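Notebook | Rimix | Perception | Planning | Archive

December, Birgit Mühlbauer

Replayed 39 demos through the Rimix width estimator. Seven fail the jaw-gap check, all on insertion, all with the gap jumping while the object is held. Hauke suspects timestamps. I don't - the offsets are constant. 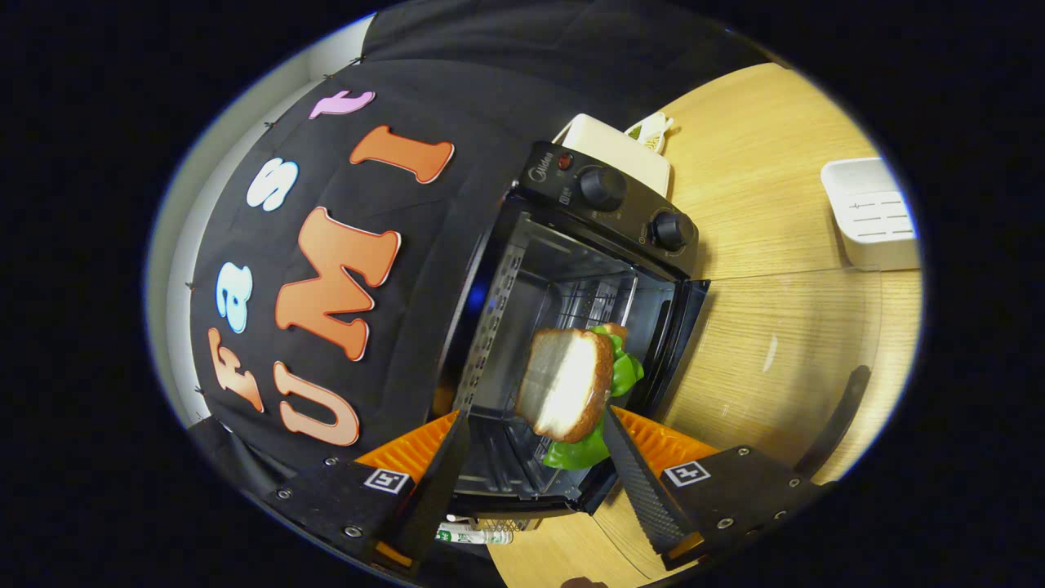
Tag detection gets a fixed threshold in the current build, tuned at 220. Fine over the bench, poor near anything dark or glaring. With the fingers at the mouth of the black oven, the cavity goes almost to nothing and the white bread face blows out, and one global value has to serve both plus the marker on each plate. Trying a local threshold per marker window, then rerunning the seven.

To do: log raw corners, ask Aslak for the old lens calibration.

Contact: Rainer Hamann | Back to top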